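Extended warranty on a dishwasher, worth it or not?
15 Dec 2021
By Gülizar Tekin

Valtell wants 39 a year to cover a dishwasher I bought in March. The salesman said repairs "start at 1670 for the control board," and that sounds made up to me. Has anyone ever gotten a payout from these people?

mossyfork
I had the Valtell plan for 3 years. They sent a guy once, he said the pump was "wear and tear," and that was that. Read the exclusions first. Mine ran 18 pages.

pdq_lenny
Disagree. My Briltov died after two winters and the plan covered a new motor, no argument. You only hear from people who got turned down.

mossyfork
Was that Valtell or the maker's own plan though? Big difference.

pdq_lenny
The maker's. Still a plan.

Gülizar Tekin
So not the one I asked about. And the quote for the board still bugs me. You could buy a couple of whole machines for that. I asked him to put it in writing and he suddenly had another customer.

tallgrass_9
Call Allbridge or any local parts counter and ask what the board costs. Then you have a number from someone who isn't selling you the plan. I'd put the yearly fee in a jar – if the thing breaks, you have the start of a repair, and if it doesn't, you keep the money.

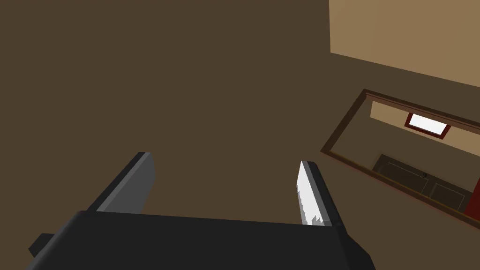

Also check your credit card. Some of them add a year on top of the maker's warranty and you've already paid for it.

pdq_lenny
Jar is fine until it breaks in month two.

tallgrass_9
Month two is under the regular warranty, Lenny.

Gülizar Tekin
Checking the card tonight. Not holding my breath.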